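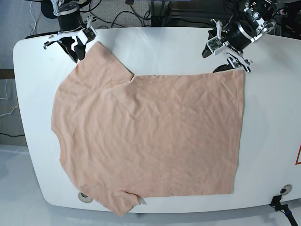 Week 5 notes: stamina meters and why players hate them (until they don't)

Okay, picking up from where we ran out of time. We were talking about the stamina bar, that little strip that drains when you sprint or swing or climb. I asked you all to play the first hour of Soslow before class, and judging by the grumbling, most of you did!

Soslow gives you 9 points of stamina. A dodge costs 2 and a heavy attack costs 5, so one heavy and two dodges empties you out completely. Write that down, we'll use it for the exercise. The numbers are small on purpose. You can do the math in your head in the middle of a fight, and after a while you do it without noticing.

Now compare Brurkau, where the bar has 1067 points and every move costs some odd amount you never see. It feels smoother, sure, but I've played it for years (too many years) and I still couldn't tell you what a roll costs. You learn the bar by length and by feel. Some people love that. I go back and forth.

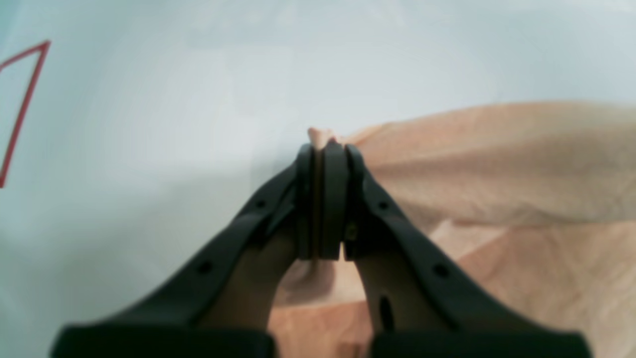 Gripper closed on thin peach-tan cloth.

Things to look at when you're tuning a meter:

Drain. How many actions before empty? Count in actions, never in seconds, at least for your first pass.

Delay. The pause before it starts filling again. Beginners skip this one and then wonder why their fights turn into button mashing.

Refill. Fast refill with a long delay feels tense. Slow refill with no delay feels like wading through soup. Try both, it takes five minutes.

Empty state. What happens at zero? In Mustonen your character bends over and pants, and you can't even block. Brutal, but you only let it happen a couple of times before you start saving a little in reserve.

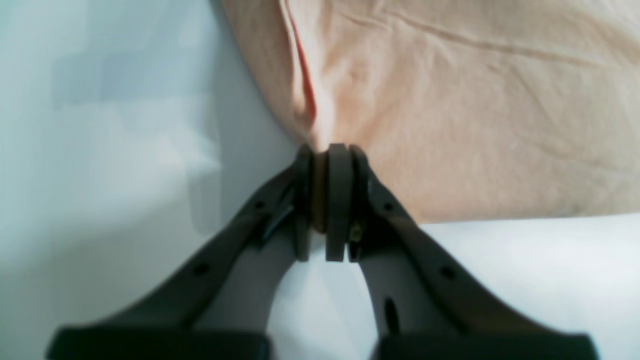
Severino Sotomayor disagreed with me on that last one, and he made a good case: if zero is that harsh, players stop attacking at all and just circle the enemy waiting for a full bar, so the fix is to let them block at zero but take extra damage. I think he's right for slow enemies. For a crowd I'd still keep the harsh version, and we can fight about it again next week.

One more trick, from Trandutitz. When you land a perfect dodge, you get the cost back. It's tiny, and it changes everything about how brave people play!
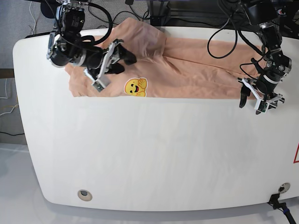

Peach fabric on a white table, two robotic arms above.

For next time: take the Soslow numbers and change only one of them. Play it, have a friend play it, and write half a page on what changed. Send it to me by Sunday, please, and put your name in the file this time.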